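The drawer post I keep promising

Reading time: 3 minutes

Okay, so I said back in September that I'd write up the drawer stuff once I had numbers I trusted, and then I went quiet, and a few of you asked if the drawer had won. It hadn't! I just wanted to run the whole comparison again with fresh seeds before I opened my big mouth.

Quick catch-up if you're new. Our policy (we call it Julen, long story) learns from recorded demonstrations. For drawers it used to spit out a plain list of positions for the gripper to pass through. That works fine until the drawer is an inch away from where it was in training, and then the fingers land next to the handle and pull on air with total confidence. I must have watched it do that for most of the summer.

The new version, Ular, predicts one extra thing: the line the drawer slides along. It guesses that line first, then plans the grasp and the pull relative to it. So if you turn the cabinet a little, the whole plan turns with it. Simple idea, and I'm a bit embarrassed how long I took to try it.

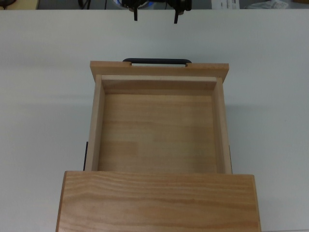 Drawer open, fingers open, nothing touching the handle.

The training set is 1,184 demonstrations, same as before, because I wanted the only difference to be the extra output. No new data, no bigger network, same learning rate (which I hate, but fine). I trained 3 seeds of each version and ran every one of them for 30 trials with the cabinet turned to a new angle each time. A trial counts if the drawer ends up where we asked for it and the fingers let go cleanly.

Ular beat the old version on all three seeds. Its worst seed was better than the old one's best, and I did a little dance in my kitchen at 11 p.m. when I saw that. The gap is biggest when the cabinet is turned a lot, and pretty much disappears when it's facing straight on, so please don't read this as "drawers are solved."

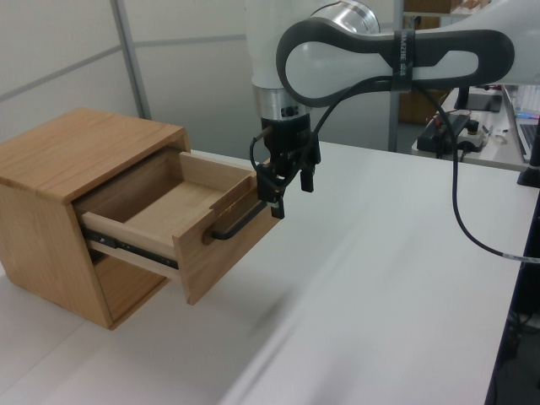 What still goes wrong

Mostly the grasp. The line prediction is good early on and then gets jumpy once the arm is in close, I think because the gripper hides so much of the drawer front from the overhead view. I tried freezing the line after the approach and that helped, but then it can't recover if the first guess was bad. Plultgate (our little scoring script) flags those runs as "confident miss," and they sting every time.
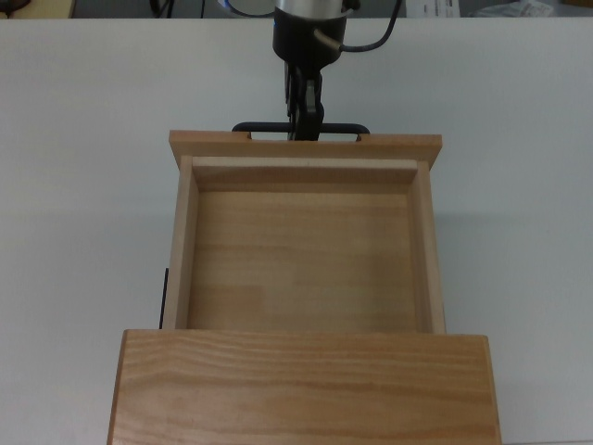 The other thing I've been chewing on is where along the handle to grab. The old policy just copied whatever the nearest demonstration did, so it would often take one end, and a pull on one end puts a twist on the drawer. Ular likes to go for the middle of the bar, like the grip in that last shot, and I never told it to! My best guess is that once you know the sliding line, the middle is the spot where the pull and the line agree. I want to test that by training on demos that only grab the ends, and see if it drifts back to the middle anyway.

After that I'd like to try 2 drawers stacked in one cabinet, which means it has to pick the right handle first. I have a bad feeling about the lower one. If you've tried something similar with hinged doors, leave me a comment, I'd love to know if predicting the hinge helped or just gave you a new thing to debug.

Recent posts
Zavala, our new labeling tool, and why I rewrote it twice
Picking a learning rate when you're tired
Julen learns to let go
My messy notes on grasp timing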